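Workshop notebook – teardown bench
September, started 9:40

Continuing with the Prelline lot. The sheet from Hinojosa lists 200 units, of which 181 are towers and the rest small-form-factor. Unit 16 today. Logging the layout in more detail than usual so that the teardown order can be fixed for the whole batch.

Case on its side on the slatted table, side panel off. Black shell, silver sheet-metal chassis. Power supply in the corner, green motherboard, two RAM slots, one long blue expansion slot. CPU socket is empty and the retention bracket is open. Entered on the sheet as "CPU absent". Contact area to be checked under the magnifier before the board is graded; no grade entered yet.
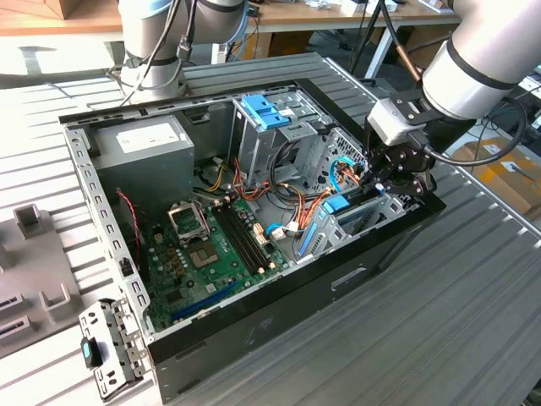

Cable routing is the main obstacle in this model. The power leads cross the middle of the board on their way to the drive cage, so anything lifted out of the center will catch on them. Proposed order:

1. Data cable off at the drive end. Pull on the plug, not the lead.
2. Power connectors off the drives.
3. Main connector off the board. Press the latch fully before pulling.
4. Drives out, with their caddies.
5. Power supply.
6. Board last.

The old Trevcombe procedure had the power supply out first. That works on cases with short leads. Here the bundle would have to be dragged across the socket, and a socket with its bracket up has no protection at all. Close the bracket before step 3 – add this to the bench card.

Blue plastic is used for the parts meant to be handled: latches on top of the cage, drive tray, clip on the lower bracket. Don't lever any of these with a screwdriver. Spare latches are in bin 684, and the bin is getting low. 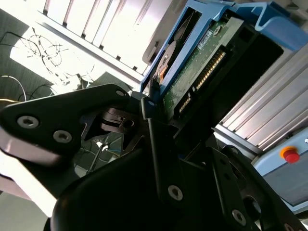

Drives and caddies

Caddy is pale blue plastic, wrapped round the top and one side of the drive, with a curved lip at the end. Circuit board side of the drive is exposed, so hold by the caddy and keep fingers off the components. Gold contacts run along one edge in two connectors, one long and one shorter. Inspect both for bent or dirty contacts before the drive goes to the reader.

Label on the circuit board is very small. Take the serial from the main label once the drive is out of the caddy. Keep caddy and drive together under one tag until the wipe is logged in Bridadeo, then separate.

Open items:
– bench card to be reprinted with the bracket step
– order more latches
– ask Hinojosa whether caddies are wanted back or go to plastics

Stopped 11:15. Unit 17 next, same order, with times noted per step.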